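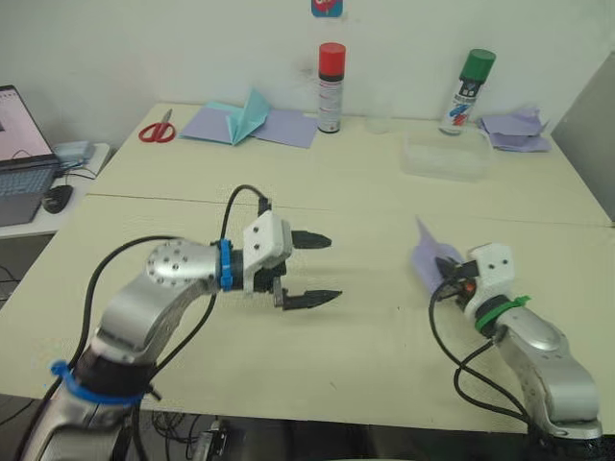
The second reader's remark on the draft was that a letter should be folded in thirds, and that anyone who folded it any other way had not been taught, or had been taught and was in a hurry.

The remark was written in the margin of page 3, in pencil. The clerk at the Granosside records office read it twice and entered it in the log under Comments, Procedural. Then she took the next sheet of lavender paper from the stack and folded it in half.

Lavender was the color for withdrawn claims. White was for open claims and yellow was for claims under appeal. The colors had been set by the Zorard company when it ran the ferry, and the office had kept them after the ferry stopped. The paper was ordered in August and lasted until the following August. In most years there was lavender left over.

The draft was a manual. Its title was Folding and Filing of Loose Correspondence, and it was to replace an older manual with the same title. The clerk had been given the section on folding, which ran to two pages. She had written that a sheet should be laid flat with the short side toward the body, that the far edge should be brought to the near edge, and that the crease should be made from the center outward with the side of the thumb. A crease made from one end to the other tended to drift. On a sheet of ordinary weight the drift was small. On 131 sheets in a single folder it was enough to keep the drawer from closing.

She had measured this. The folder in question was the Trollar folder, and the drawer had been open since she took the job.

The first reader had made no remarks on the section except to change "near" to "nearest" and then change it back.

The trouble with thirds was the drawer. The cabinets had been built for sheets folded once. A sheet folded in thirds was narrower and stood lower, and after a few weeks it slid under its neighbors and lay on the bottom, where it could be found only by taking everything else out. The old manual said so in a footnote. The clerk had left the footnote out of the new draft, thinking it was obvious, and she now wrote it back in.

She worked at a cream table that had been delivered as two panels and pushed together. The seam was useful. She could set the edge of a sheet against it by feel while reading the claim number off the next one. When the weather changed the seam opened a little and a corner would catch in it, and then the sheet had to be flattened under the dictionary and done again the next morning.

At ten past four she came to a lavender sheet that had already been folded. The crease was in the right place and had been made from the center outward. Two lighter creases ran across it, a third of the way from each end, and had been pressed out.

She unfolded it. The claim was for a trunk, lost between the landing and the Prajapati boarding house, contents 70 pairs of gloves. It had been withdrawn by the claimant on a Friday, no reason given. Under the signature, in pencil, was a note to the office asking that the sheet be put where it could be found.

The pencil was the same soft gray as the remark in the margin. The hand slanted the same way – the t's were crossed low, almost at the line.

She laid the two pages side by side and looked at them for some time. The manual had no entry for this. A withdrawn claim could be reopened on form 2, which was white, but only by the claimant, and only in person.

She folded the lavender sheet once along its old crease and did not file it. She put a white form on the table next to it, blank, with the short side toward the chair across from hers. Then she went back to the draft and wrote in the margin, under the remark about thirds, that the office was open until five.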